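The water behind the knife

Stainless steel is only as good as the last rinse. At a sterile services department in Warnunora, a two-year argument over brown stains ended in the plant room.

07/10/2025

The basement of the Cenis hospital in Warnunora handles 140 instrument trays on a normal working day. Each comes down in a closed trolley from the operating theatres, is opened on the dirty side of the department, washed, dried, passed through to the clean side, inspected, packed, sterilised in steam and sent back up. A tray may hold a dozen items or more than a hundred. Everything in it has to be clean in the strict sense: free of protein, free of detergent, free of mineral deposit, and able to open and close as its maker intended.

The first of these requirements gets most of the attention. Blood and tissue fluid are salty, and they dry quickly. Once dry, they are hard to shift from a hinge or a serrated surface, and the chloride they contain begins to attack the steel. Departments therefore ask theatres to keep used instruments moist and to send them down promptly. The chemistry of the wash is well understood. An alkaline detergent loosens the protein, an enzyme may help it along, and water thrown from rotating arms carries the soil away.

The water itself is discussed much less, though it makes up nearly everything that touches the instrument between the theatre and the packing bench.

A thin skin

Surgical stainless steel resists rust by means of a film of chromium oxide a few millionths of a millimetre thick. The film forms by itself in air and repairs itself when scratched, provided there is oxygen at the surface and not too much chloride. Makers thicken it before sale with an acid bath, a treatment known as passivation.

The grades used for cutting edges are a compromise. Scissors and scalpel handles are asked to do different jobs, and a steel that can be hardened to hold an edge contains more carbon and generally less free chromium than one that cannot. It is correspondingly easier to corrode. Joints are a weak point in any grade. Two surfaces rub together there and wear the film, and the gap between them holds liquid after the rest of the instrument has drained.

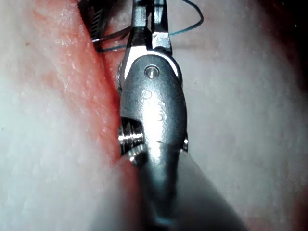 Jaws and pivot pin of a surgical instrument against soft tissue. Pins and joints are among the first places an inspector checks.

Pitting starts at such points. A pit is small at the mouth and wider underneath, and the liquid inside it becomes more acid as the metal dissolves. Polishing does not cure it. A pitted instrument can shelter soil from the washer, and in a thin part it can be the start of a crack. The usual course is to withdraw it.

What was found at Cenis looked less serious. In June two years ago, inspectors on the clean side began to report a yellow-brown film on trays that had passed every washer check. It rubbed off some items with a dry cloth and stayed firmly on others. Over the following month 123 trays were sent back for a second wash. Most came out of it looking the same or slightly worse.

Three suspects

Discolouration on steel has many causes, and colour alone is a poor guide to them. Brown may be rust, but it may also be detergent residue baked on in the steriliser, or silicate, which can run from yellow to blue depending on the thickness of the layer. White spots suggest calcium. A grey-black bloom on the harder grades is often a thickened oxide layer and does no harm.

The simplest test is a pencil eraser. If the mark lifts and the metal beneath is smooth, it is a deposit. If there is a pit underneath, it is corrosion. The department tried this on a sample of the affected items and found deposits almost throughout.

Suspicion fell first on the detergent. Dosing pumps drift, and a pump that delivers too much leaves more to be rinsed away. The pumps were recalibrated and the film continued. The second suspect was the washer racks, some of which had been overloaded, so that lower layers sat in the shadow of upper ones. Loading was corrected and the film continued, a little more evenly spread.

The third suspect was the final rinse. Cenis feeds its washers with softened water for the early stages and purified water for the last, made by reverse osmosis in a plant room under the Iglesias wing. The water is pushed through a membrane that holds back most of the dissolved salts. Its quality is judged by electrical conductivity: the fewer the ions, the worse it conducts. The meter on the outlet had shown an acceptable figure throughout.

Conductivity has a blind spot. Silica dissolved in water at ordinary acidity is mostly uncharged, and contributes almost nothing to the reading. A membrane that is beginning to fail may let silica through before the meter moves far enough to raise an alarm. The same is true of an exhausted ion exchange bed, which tends to release silica early.

The supply had also changed. For part of each summer, Warnunora draws more of its water from boreholes and less from the reservoir, and the borehole water carries more silica. The town supply stayed well within the limits set for drinking. Those limits were written for people, who tolerate silica without difficulty, and have nothing to say about forceps.

Reading the record

What settled the matter was paperwork. The department records every tray in Perix, a tracking system that logs the washer, the rack position, the cycle number and the steriliser load. It had been bought to show which tray went to which operation and was rarely used for anything else. When the rejected trays were sorted by washer, they fell evenly across all of the machines. When they were sorted by time of day, they did not. Rejections clustered in the late afternoon, when the storage tank ran low and the treatment plant worked hardest to refill it. 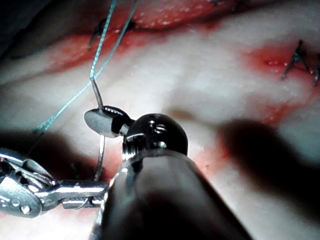 A laboratory sample taken in that period found silica well above the level the washer maker advised. A sample taken early in the morning was far better. The earlier routine samples had all been drawn in the morning, that being when the courier called.

The repair took longer than the diagnosis. The membranes were replaced, and a polishing stage was added after them to take out what the membranes missed. The 500-litre storage tank, sized for a smaller department, was supplemented by a second of the same capacity. The pipework between the tank and the washers was rerouted to remove two dead legs, which are lengths of pipe where water stands without moving. These had played no part in the staining but had been noted in an earlier inspection as a place where bacteria could settle.

Routine sampling now alternates between morning and afternoon, and silica is tested alongside conductivity, hardness, chloride and total viable count.

The cost of a rinse

Purified water is not cheap to produce. A reverse osmosis plant sends part of its feed to drain, carrying the rejected salts with it. At Cenis some of this reject stream is collected and used to flush the first, cold stage of the wash, where mineral content matters least. Heat is the larger expense. A final rinse is held at high temperature to disinfect the load, and every litre used there has to be warmed from whatever the tank supplies.

There is consequently pressure to rinse with less. Newer washers recover water from one stage for use in an earlier one, and some adjust the volume to the load. The saving is real, but each reduction leaves less margin for the kind of fault described above. A film that would have been diluted out of sight in an older machine is likely to appear in an economical one.

Manual washing presents a related difficulty. Instruments with narrow channels are brushed and flushed at a sink before they go into a machine, and the sink is often on the ordinary mains supply. If they are left to drain there, minerals dry on the inner wall where inspection is hardest. The department moved its manual flushing points to treated water at the same time as the main works.

Stained instruments that showed no pitting were treated with a mild acid cleaner, rinsed and returned to use. A small number of needle holders and scissors were scrapped, most for wear in the joint that had been present before the staining began and was found only when each item was examined under magnification. The department has kept that examination for hinged instruments, once a quarter, by tray type. The next set due is general surgery, followed by ear, nose and throat.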